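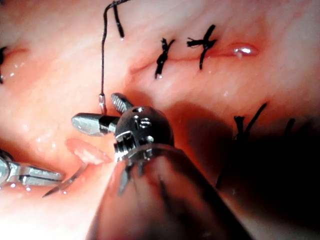

A gripping instrument with metal jaws, over soft tissue.

Planned operations at Jastbridge – frequently asked questions

Last updated 13th January

These answers are for adults who come to Jastbridge Clinic for a planned operation. If your letter says something different from this page, please follow the letter.

Before you come

When will I know my arrival time?
We send the arrival time by text message on the afternoon of the last working day before your operation. If you have no message by 6 p.m., please call the admission desk. The arrival time and the operation time are two different things, and there can be several hours between them. Bring something to read.

I have received two letters with different dates. Which one is correct?
Usually the first is for the pre-operative visit and the second is for the operation itself. You find the kind of appointment in the upper right corner of the letter, under your patient number. If both letters say "operation", call us and we will check.

What happens at the pre-operative visit?
A nurse asks about your health, measures your blood pressure and takes blood if the doctor has ordered it. After that you speak with the anesthesia team. Please bring the list of your medicines, also the ones you buy without prescription, and any reports you have from other hospitals. The visit takes most of a morning. You can eat normally before it, unless your letter says otherwise.

Do I need to stop my medicines?
Do not stop anything by yourself. The anesthesia team will give you a written plan at the visit, with a line for each medicine. Blood thinners and medicines for diabetes need special attention, so if you take one of these and you have no written plan, call us well before the operation day.

When must I stop eating and drinking?
The hours are written in your plan and they are not the same for every patient. Chewing gum and candy are also not allowed during the fasting time. If you ate by mistake, please tell the nurse at arrival. It can happen that we must move the operation to later, but it is important for your safety that we know.

I have a cold. Should I still come?
Please call first. With a light cold it is often possible to continue, but with fever or a strong cough the anesthesia doctor will want to decide. Call also if you have a new wound or rash near the place of the operation.

Can I wear nail polish, contact lenses or jewelry?
Please remove all of it at home. Glasses are fine until you leave the ward, and the same is for hearing aids and dentures. A ring that does not come off can be a problem when the hand swells, so tell us about it at the pre-operative visit.

What should I pack?
Identity card, insurance card, medicine list, your medicines in their original boxes, wide clothes, closed shoes with a flat sole, and a phone charger with a long cable. The sockets on Orora ward are behind the bed and a short cable does not reach the table. Leave large amounts of cash at home.

Coming here

How do I get to the clinic by public transportation?
Take bus 191 to the stop Clinic North. From the stop it is 400 meters to the main entrance, slightly uphill. Bus 226 also comes to us, but it stops at the lower gate, where there are stairs and no elevator. With a suitcase or crutches we recommend the 191.

Where can my driver park?
The Urban parking garage is on the other side of the street. Stopping in front of the main entrance is allowed only for letting people in and out. The garage is not operated by the clinic and we cannot cancel its tickets, but you can ask at reception for the reduced exit ticket if you are the driver of a patient who goes home the same day.

Where do I go when I arrive?
Go to the admission desk on the ground floor, to the left after the glass doors. Please do not go directly to the ward, even if you know the way from an earlier stay. You will get your wristband at the desk, and without it the ward cannot take you in.

Can somebody wait with me?
Yes, one adult can stay with you until you are called. Afterwards this person can wait in the cafeteria or go home, and the ward will call when you are awake enough for a visit. Please write the phone number clearly on the form – we have had calls to quite surprised strangers.

After the operation

Can I drive home?
No. After general anesthesia or sedation an adult must take you home and should stay with you the first night. A taxi alone is not enough. If you have no one, tell us at the pre-operative visit and we will look for another solution, for example one night on the ward.

What are the visiting hours on Orora ward?
From 2 p.m. to 7 p.m. every day. Not more than four visitors can be in a room at the same time, and this number is for the whole room, so please think also of your neighbor. Flowers in pots are not allowed. Cut flowers are allowed, but we have few vases.

Will I have pain?
Some pain is normal. The nurses will ask you often to give it a number from zero to ten. Please do not wait until it is strong, because it is easier to treat early. You will leave with a paper that says what you can take at home and how often.

When can I shower?
It depends on the operation and on the kind of dressing. The answer is in your discharge paper, under "Wound". If this part is empty, ask before you leave the ward.

How do I get my doctor's report and the sick note?
The report is placed in your Flesto account, normally within a few working days. If you do not use Flesto, we send it by mail. The sick note you receive on paper at discharge. Please check the dates on it while you are still here, as corrections by telephone are not possible.

I forgot my Flesto password. Can reception reset it?
No, this works only with the link on the login page. Reception can change your e-mail address if it is wrong – bring your identity card for this.

Whom do I call if something is wrong at home?
During the day call the ward where you stayed. At night use the number on the last page of your discharge paper. If you have trouble breathing, chest pain, or bleeding that does not stop with pressure, call the emergency services directly and do not call us first.

I left something in the room. How long do you keep it?
Until the end of the following month. Glasses, chargers and slippers are in the box at the admission desk, and valuable things are in the safe. We can send small items by mail if you pay the postage.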